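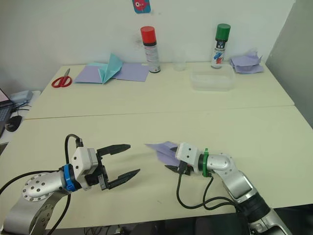 Mundthorpe wrote back overnight that the grey wash on the Plureck pages is printing too dark, and asked whether we could lift the blacks before the second proof.

Friday, June 21, 2019

Checked their claim against the first proof. They are right about the night pages. The Hasgate chapter opens on three panels of fog, and the figure on the stairs is lost in two of them. Day pages are fine.

Tried a curve on the greys only, line art left on its own layer. Line is 1200 dpi bitmap and stays as is. First attempt flattened the fog. Second attempt keeps it, but the lettering in the captions now looks heavy beside it. Left the lettering alone for now.

Paper: Granström uncoated, 100 gsm. Dot gain worse than on the coated sample, as expected. Show-through visible on the splash page when the reverse is solid black. Could swap the ad page and the splash, but that breaks the page turn.

Page count is 134 with the sketch section. Has to come down to a multiple of four or go up to 136. I would add two pages of pencils.

Print run still 3,000. Bookplates 200, signed, separate job.

To do:

- export pp. 41-48 with the new curve
- ask Mundthorpe for a wet proof of the splash
- fix the balloon tail on p. 62, points at the wrong ghost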